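How Do Cartoons Move? A Kid's Guide to Keyframes

Hi! I'm Lajos, and I make moving pictures on a computer. My favorite job so far was a dancing teapot for a little game called Fimura (he had a mustache, and I miss him). Kids ask me all the time how a drawing gets up and moves, so let's talk about it. 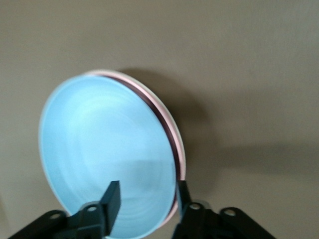
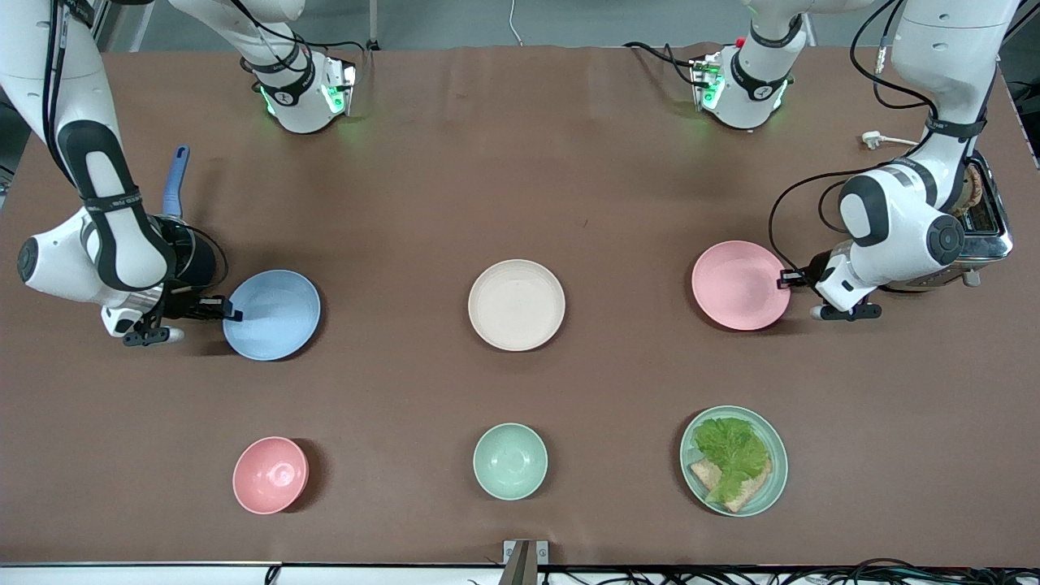
An animation is a big stack of still pictures shown very fast, one after another. Each still picture is called a frame. Your eyes and brain blend them together, and you see smooth movement. Say I want to animate somebody setting the table. I could start with something easy, like the pale blue plate, and slide it from one side of the tabletop to the other. On the first frame I put the plate on the left. On frame 51 I put it on the right. Those two special frames are called keyframes, and they're the ones I care about most!

So who draws all the frames in the middle? A long time ago, people did it by hand, and it took ages. Now the computer can do it. It looks at where the plate starts and where it ends, and it works out every spot in between. Animators call this "tweening," short for in-betweening. Isn't that a great word?

The computer's first try is usually pretty boring, though. It moves everything at exactly the same speed and then stops dead, like a toy train hitting a wall. Real things speed up and slow down. Roll a ball across the carpet and watch it get lazier and lazier near the end. When I add that to my animation, it's called easing. I easily spend more time on easing than on drawing.

Now, my teapot dance was 633 frames long, and I only made 14 keyframes for his left foot. The computer filled in the rest. It did get one bit wrong (his foot went straight through the floor), so I added 2 more keyframes to fix it.

Want to try it without a computer? Grab a pad of sticky notes. Draw a dot in the bottom corner of the last page. Go to the page before it, and draw the dot a tiny bit higher, then keep going until you reach the top page. Hold the sticky edge tight and flip from back to front. Your dot will climb! Make the gaps between dots small at first and then bigger, and it'll zoom off like a rocket. After that, give it legs. Mine always get legs.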